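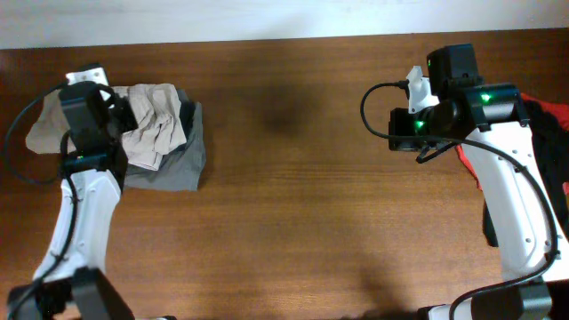 Workshop Help > Small Robots > Two-Arm Setups > Cables and Wrists

Cable loop at the gripper: how much slack?

plisham_bench
I'm having a great time with my two-arm clothes sorting setup! White arms, black grippers, one at each front corner of a wooden table, and a pile of clothes on each side. My trouble is the cable. It plugs in at the gripper, makes a loop out to the side and runs down the white link. On the left arm a sleeve caught the loop twice this week, and after the second time the gripper dropped out until I pushed the plug back in. Do I shorten the loop or move it?

Cuadros
Love this kind of job. Don't shorten it yet! Power off, turn the wrist by hand to both ends of its travel and watch the plug. If the cable goes tight at either end you need more slack, whatever the sleeves are doing. Then put the first tie 4 cm below the wrist joint and another halfway down the link, snug but loose enough that the cable can still slide a little. I used soft hook-and-loop straps, and they've held since January. Check the plug for a bent pin while you're in there, as mine had one and I blamed the cable for 3 days.

grollar_shed
mine did that, new cable fixed it

Cudwood
Agree with the straps. I'd also start the grip from a bit higher above the pile, so the loop clears the fabric when the wrist tilts. A green light at the wrist only told me there was power on my unit, so run 5 slow open-and-close cycles before you trust it. Such a good feeling when it goes all the way through a pile!

Related
Wrist motor clicks when closing
Re-zeroing both arms after a bump
Best colour tape for marking home position

Contact | Copyright Workshop Help | Back to top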